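April, after lunch - sourdough drying trial, Kekby starter

Second try at getting the starter into flakes. First batch went rubbery, I think I spread it too thick. This time went thin, scraped it out with the bench knife til I could see the parchment through it. Fed it Rey flour last night, same as always, took it at peak.

21 g per sheet, 5 sheets. Left on the rack by the window, no heat. Welel batch is on the other shelf, do not mix them up again please.

Checked before supper. Edges curling, middle still tacky on sheets 2 and 5. Flipped those. Smell is fine, sharp, a bit like apple.
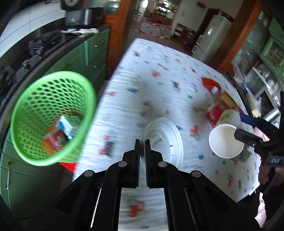 Crumbled the dry ones by hand, then rolling pin. Blender makes dust and the dust clumps when you add water. Flakes want to be the size of oats, more or less. Jar weight 692 g with lid on, didnt tare the jar first so that number is useless until it's empty. Write the jar weight on the bottom!

Revive test: spoon of flakes, spoon of lukewarm water, wait, then flour. Clumus jar showed nothing for nearly 21 hours and then a few bubbles - slow but alive. Want to try the Kekby flakes the same way before I mail any out.

To do: more parchment, labels, find the small scale. Ask whether anyone has tryed rye for the first feed.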